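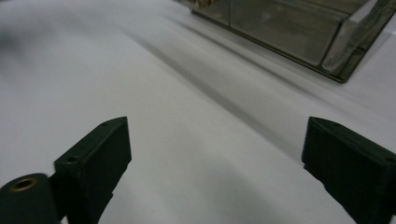

The white top, with a clear container standing on it.

Bendik Engebretsen had sold the old table to a man from Vundham for 78 pounds, and for the whole of May he ate standing up. The new one came on a wet morning. Two men from Henriques carried it up the stairs, screwed the legs on, asked him to sign and left.

It was white and smooth and bigger than he remembered from the shop. He walked round it. He had paid 400 for it, which his sister said was too much for somewhere to put the post.

"It isn't for the post," he said.

"Then what's it for?"

He said he would ring her back.

The old table had been covered in things for eleven years. There had been bills on it, and a radio that only picked up Revia, and the seed trays Marta started each spring and forgot to water. When she moved out she took the seed trays and left the radio. After that he had added to the pile himself - batteries, a bicycle pump, letters from the council. To sell the table he had put everything into four boxes, and the boxes were now in the hall, where he had to turn sideways to get past them.

He carried the first box in and set it on the floor. The radio was on top. He held it over the table for a while, then put it on the windowsill.

The pump went under the sink. The letters he read standing by the bin, one after the other. One told him he owed 3,259 pounds, and the next, sent a week later, told him he didn't. He kept the second one.

By four o'clock two boxes were empty and there was still nothing on the table. The light had come round to that side of the room and a grey shadow lay across the top on a slant. He wiped at it with his sleeve before he saw what it was.

His sister rang at six.

"Have you put anything on it yet?"

"No."

"You'll have to eat off it at some point."

"I'm having soup," he said. "I'm just getting the bowl."

He got the bowl. It was one of the blue ones from Stolero, with a chip in the rim, and he had always meant to throw it out. He put a folded tea towel down first and the bowl on top of that. Then he fetched the chair from the bedroom, moved the shirts off it and sat down.

The chair was a bit low. He ate the soup with his elbows up, and when he had finished he went out to the hall for the third box.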